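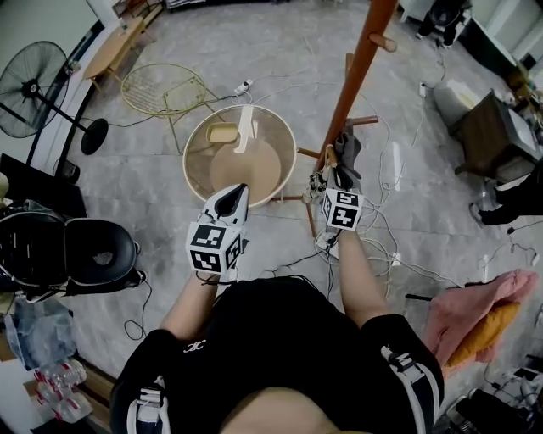
Skondside to decide in September how many pairs of grippers to buy

WENACH, August 28, 2024. The home help training center at Skondside has been talking about robots for the better part of two years, and it now looks as though the talking is coming to an end and the spending is about to start. The center's board will meet in September to vote on an equipment plan that would pay for hand-held grippers, harnesses, computers to store the recordings and, in what may be the longest section of the whole plan, furniture.

Anyone who has followed the project from the beginning (and plenty of families in Wenach have, since so many of them have a parent or an aunt who gets help at home) will remember that the first idea was to buy a robot. A single two-armed machine was priced last fall, and the quote came back so far over the budget that the subject was dropped for the winter. What the center wants to do now is a good deal more modest. People will do the household jobs themselves, wearing a harness and holding a gripper in each hand, and the recordings of those jobs will be used to teach a robot that somebody else owns and looks after. That somebody is Vrettos, a small firm that has agreed to share its machine with the center in return for a share of the recordings.

Chrysanthi Xenos, who runs the training side at Skondside and wrote most of the plan over her summer break, is the first to admit that she had to be talked into it.

"I wanted the robot, I'll be frank with you," she said on the phone this week, laughing. "I had a corner picked out for it and everything. But then I sat down with the figures, and I thought about what our people really know how to do, which is hang up a cardigan, fold a towel, put the cup back where Mrs. So-and-so likes it. They have been doing that for years and they are wonderful at it. So let's spend the money on letting them show it."

The plan asks for two purchases. The first, in the fall, would cover grippers and harnesses for the day shift, along with the markers that let the software work out where each gripper is in the room. The second would follow in spring if the board is happy with how the first batch has held up. Splitting the order costs a little more in shipping, but Xenos would much prefer to find out early which parts wear out. Her guess is the fingertips and the cables, in that order, and she has put in for spares of both.

Then there is the furniture. The center hopes to record up to 500 hours of household work in the first year, and the software people at Vrettos have asked for as much variety as the budget can stand. A coat rack with short pegs is a different job from a coat rack with long ones, and a glass tabletop asks something else of a gripper than a wooden bench does. Xenos has set aside money for secondhand pieces and would like to keep swapping them in and out through the year, with the older ones going to the center's regular classes when they have done their turn.

"I have been to every yard sale between here and the lake," she said. "My husband has asked me, very kindly, to stop bringing home lamps."

The biggest single line in the draft, at 63 percent, is still wages. Every hour spent with the grippers would be paid at the normal rate, with a break built into each session, and staff can say no without giving a reason. That point came up several times at the open evening in the spring, when a number of home helpers wanted to know, quite reasonably, whether they were being asked to train their own replacement. The center has since written into the plan that no one's hours with clients will be cut to make room for recording, and that the arrangement with Vrettos can be ended by either side at the close of any quarter.

Two suppliers have been asked for prices. Ploltico has offered a full package with a service contract, which the board's finance group likes because the cost is known ahead of time. The other offer, from Vrettos itself, is cheaper to begin with, but repairs would be billed as they come up. Xenos would not say which way she is leaning, although she did mention that she has had her fill of surprise invoices after the business with the dishwashers in the training kitchen, a story that will be familiar to regular readers.

A smaller item, and one that she is rather fond of, is for floors and wiring. The draft includes cable covers, extra outlets along the walls and shelving for bags and shoes, so that the rooms can be cleared between sessions and used for evening classes as before. There is also a sum for better chairs for the people who sit in while a recording is being made, which was requested by the staff.

The full draft can be read at the front desk on weekdays, and written comments may be left there until the board meets. There will be a second open evening before the vote, with coffee, and visitors who would like to try on a harness and pick something up with the grippers will be welcome to do so. The room holds 70, and the spring meeting was a full one, so it would be wise to come early. The date will be posted on the center's door and printed in this column as soon as the board has settled on it.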